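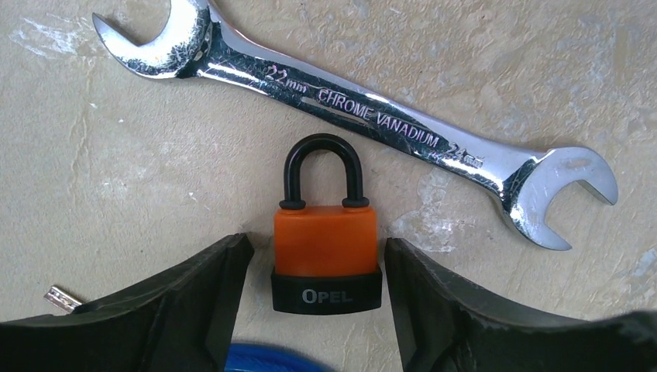
The Zurton cell is a one-armed sorting station at the Gurnico depot in Usier, built to pick small hardware off a flat surface and drop it into bins. It is looked after under a routine known as the Szewczyk schedule, which takes up more pages than the manual for the arm itself. Most of those pages concern the gripper. Its two dark gray fingers show scuffs and lighter worn patches along their inner edges, and the schedule treats such marks as cosmetic until a fingertip loses its square end. The usual test pieces are whatever the depot has to hand, among them an orange-sleeved padlock, a small key and a chrome vanadium wrench stamped 22mm at one end and 24mm at the other.

Setup begins with the arm parked and the air supply off. The fingers are bolted on, closed by hand and checked for a gap at the tips with a strip of paper. The wrist camera is then calibrated, a job listed at 60 minutes and seldom finished before lunch. Polished tools are left until last, as their reflections have a habit of being reported as additional tools.

Finger pads are inspected every 700 cycles and the fingers swapped, left for right, at 3000. Early editions of the schedule did not say whose left was meant - the robot's or the technician's - and for one February the cell ran with both fingers on backward. Output for the month was described in the depot log as "steady."

Common faults include loose finger bolts, a chafed camera cable and grit in the slide. The cable is replaced as a complete part, with the wrist turned 90 degrees to reach the connector. Grit is removed with a dry brush. Compressed air is forbidden by the schedule, though an air gun hangs beside the cell on a hook labeled for that purpose.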